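Lekcombe Linen Spray and Crease Release, 500 ml

Home > Laundry > Ironing and Pressing > Sprays and Starches

In stock. Usually leaves us the next working day.

Ironing is one of those jobs that expands to fill whatever is on the radio. We sell 14 products that promise to shorten it, and most of them smell like the inside of a taxi. Lekcombe is the one we keep reordering, partly for what it does and partly because it smells of very little.

It's a water-based spray for linen, cotton and most cotton blends. You mist it on, wait a moment, then either iron as usual or smooth the cloth down by hand and hang it up. With the iron you get a crisp finish. Without the iron you get something a reasonable guest would call "relaxed".

What it's good at

Bedding, mainly. Sheets and duvet covers that have spent a week balled up at the bottom of the basket come round quickly, and you can do a double flat sheet in sections over the end of the bed without setting up the board at all. It also does well on tablecloths, tea towels, aprons and the sort of summer trousers that look slept in by lunchtime.

It won't rescue a permanent pleat that has been pressed in the wrong place. For that you need steam, patience and possibly a new skirt.

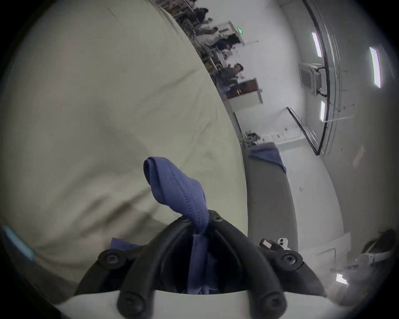
Pale green sheet with plenty of folds in it, and a blue strip with dark stitching.

Hems, straps, ties and waistbands want a bit more attention than flat cloth. There are several layers in there, and a light mist only reaches the top one. Spray both sides, press the strip between your fingers and give it a full minute before the iron goes near it. Anything with contrast stitching should be ironed from the back, or the thread goes shiny and stays that way.

How to use it

Turn the nozzle a quarter turn to open. Hold the bottle a forearm's length from the fabric and spray evenly – a mist, please, and stop well short of a puddle. Smooth with the flat of your hand in the direction you'd like the cloth to go. Iron on the setting given on the care label, or leave to dry on a hanger.

Close the nozzle afterwards. The bottle is perfectly happy to empty itself into your airing cupboard if you forget, and we've had the phone calls.

Not for silk, suede, leather, velvet or anything marked dry clean only. Test a hidden patch first on dark colours. If you live in a hard water area you'll be glad to hear it's made with softened water and leaves no white bloom on navy.

Which scent?

Plain: no added scent. Our best seller by some distance.
Lã: a soft, woolly sort of smell, named after the Portuguese for wool. Nice on blankets, slightly confusing on pillowcases.
Orchard: apples. Comes in each October and is gone when it's gone.

Details

Size: 500 ml bottle, trigger spray
Also sold as: 2000 ml refill pouch, 4000 ml refill can
Suitable for: linen, cotton, cotton blends
Bottle: refillable, and the trigger unscrews for rinsing
Shelf life: 13 months once opened
Made by: Vusico

The large can is a better buy if you have the cupboard space and the forearms. It doesn't come with a spout, so add the Proveck pouring tap to your basket unless you enjoy mopping.

Questions we get asked

Can I put it in a steam iron?
No. Water goes in the iron and spray goes on the cloth. The iron will clog, and Vusico won't replace it. Neither will we.

Does it stiffen the fabric?
Very slightly. If you want collars that can stand up without you, look at our starches instead.

Can I use it on curtains while they're hanging?
Yes, and it's the laziest good trick we know. Spray from the top down, tug the hem gently and leave the window open. Put something on the floor if the floor is wood.

What our customers say

"Bought for shirts, now used on everything except shirts, which I have given up wearing. The trigger is still going strong on its third refill."
Isamu Honda

"Does the job. I'd hoped it would also do the ironing."
Name withheld

Delivery and returns

Sprays and cans travel by road only, so we can't send them to the Channel Islands. Unopened bottles can be returned within 14 days. Opened ones are yours to keep.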